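The Ninety Serves

Marit Løken had promised her coach 90 serves before breakfast.

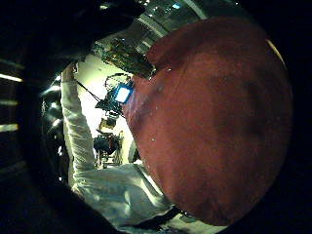 She had said it in May, when the mornings were easy. Now she stood at the baseline with a cold shoulder and tried to remember why.

"You can go home," said Nikolaidis from the bench. He was peeling an orange. "I will not be angry."

"Then why did you come?"

"I like the quiet."

She served into the net. She served again, long. At the third ball she stopped thinking about the match against Flidier, and her arm went up by itself.

When she looked again to the bench, he had gone, and half of the orange was waiting for her.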